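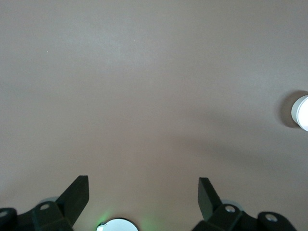
Finally got to the kitchen table. Only been saying it since July.

Quick version as I've got pasta on. Everything came off – mail, batteries, the good scissors, a Grekstead catalogue I swear I never asked for, 16 pens (8 work). Most of it went in a box in the hall, and yes the box is now its own problem. Then a wipe down with warm water and a drop of dish soap, old tea towel to dry. No spray. I used a spray on the last table and it went sticky for weeks, never again.

Was going to buy a proper organiser for the mail. Looked at the Wesanholm one, around $100 for what is basicly a tray with opinions. Pass. Shoebox lid it is, on the shelf by the door, and if the lid's full I have to deal with it before dinner. Živko Vlachou commented on the last post that he does his standing up next to the recycling bin with a cup of tea going cold. Might steal that.

Other rule is one thing on the table at a time overnight. A cup, fine. A cup and a library book, no, that's how it starts.

Colour looks different with nothing on it, by the way. I'd been calling it grey for years. More of a mushroom? Pinkish late in the day. Now I'm second guessing the curtains, which were bought to match grey. Ugh.

Still to do – chair legs need new felt pads, the drawer underneath (not opening that tonite), and somthing for the hall box. Pasta's boiling over, gotta go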